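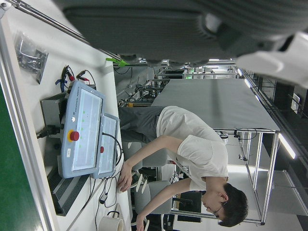
*Setup time. The two light-blue panels are for controlling the robot, and each one has a red button.*

# Can a Robot Really Set Itself Up?

You may have seen a video of a robot picking something up, with exciting music and a title like "ROBOT LEARNS ALL BY ITSELF!" Should you believe it?

Be careful with the words "all by itself." Before a robot arm can lift one cup, a person has to spend a lot of time plugging, checking, measuring and starting over. Videos usually skip that part. It doesn't go well with the music.

Let's look at how one robot arm gets ready for work. We'll call the job Prurier, which is the name the people in our story gave it. Zdeňka Kováčik looks after the arm, and Sutrisno Pelupessy writes the instructions it follows. They both said we could ask rude questions, so we did.

## First, find out if it can stop

You might think the first thing to test is whether the robot can move. Zdeňka tests whether it can stop.

The big red button is called an emergency stop. Press it and the arm should freeze. Zdeňka presses it every morning, even if it worked perfectly the day before.

"Isn't that a waste of time?" we asked.

"Yesterday's button doesn't help me today," she said.

A sign that says SAFE is only a sign. If you want to know whether a stop button stops the robot, you have to press it.

## Next, the wires

A robot arm needs power, and it needs messages. Power makes the joints turn. Messages tell them how far to turn. Both travel through cables, and the cables have to bend whenever the arm bends.

So Zdeňka moves the arm very slowly through its biggest stretch and watches the cables. Are any pulled tight? Could a loop catch on the edge of the table? If the answer is yes, she stops, turns off the power and ties the cable a different way. Then she does the slow stretch again from the beginning.

Sutrisno once spent 2 hours looking for a mistake in his program. He read every line. The real problem was a plug that hadn't been pushed in all the way. (He still says it *looked* pushed in.)

## Where is your hand?

Close your eyes and touch your nose. Easy! Your body knows where your hand is without looking.

A robot arm has sensors in its joints that measure how far each one has turned. But if the arm was taken apart and put back together a tiny bit crooked, the numbers can be wrong, and the robot won't know. It will reach for the wrong place and be just as sure of itself.

To fix this, a person moves the arm to a spot that has been carefully measured and tells the computer, "This is it." That is called calibrating. You do the same sort of thing when you check that a kitchen scale says zero before you put the flour on.
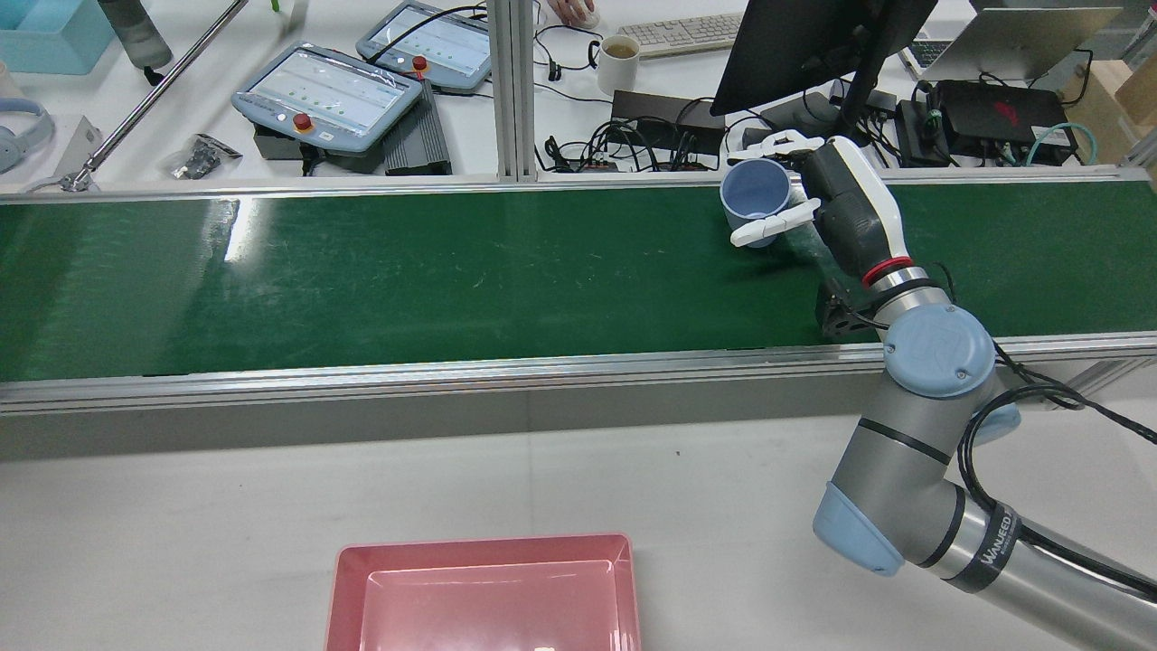
Now comes the part people like to film. A hand with fingers has to close around a cup hard enough to hold it, but soft enough not to crush it. Your own hand sorts this out while you think about lunch. For the robot, somebody has to choose how far each finger bends and how hard it pushes.

Sutrisno starts with a weak grip and makes it a little stronger each time. For Prurier he wrote down 218 tries in his notebook. Plenty of those say "dropped." One says "dropped, rolled under desk."

He wants 20 good grips in a row before he will say the setting works. One good grip could be luck, and so could 2.

## So, is the robot smart?

We asked them both, and they didn't agree. Sutrisno thinks the arm is clever "in a narrow sort of way." Zdeňka thinks it is a good tool with a lot of screws, and she is the one who tightens them.

Here are some questions to try the next time you see an amazing robot video:

- How many times did they try before it worked?
- Is a person controlling it from somewhere you can't see?
- Would it still work with a different cup, or with the cup moved over a little?
- Who set it up, and how long did that take?

If the video doesn't say, you don't have to decide it's a fake. You can just say "I don't know yet" - and go look for somebody who will let you see the notebook.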